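Doltden Branch Layout Guide
Section 4: Wiring and testing the interchange track
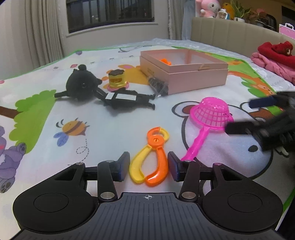
4.1 Before you start

By now your main line and your short line should both be running happily on their own. Joining them is the best bit of the whole build, so take an evening over it and enjoy yourself!

Caution: unplug both controllers before you touch any rail or wire.

4.2 Fitting the join

1. Slide insulated joiners on to both rails where the short line meets the interchange siding.
2. Check the gap with a fingertip. If you feel a step, lift the track and reseat it.
3. Run the red feed wire to the rail nearest the station and the black one to the other. Keep to this all along the siding - mixed-up feeds are the usual cause of a dead short.
4. Connect both wires to the Sandu changeover switch, leaving the centre position as off.

Note: switches sold before April have screw terminals. Newer ones simply push in.

4.3 First exchange

5. Plug in the main line controller only and bring a single wagon into the siding, very slowly.
6. Uncouple, draw the engine clear, and move the switch to off.
7. Plug in the short line controller, turn the switch over and fetch your wagon.

If the engine stalls on the join, clean the rail tops first. Brândușa Jitaru's wiring chart on page 67 covers the less common faults, and it's a lovely piece of drawing too.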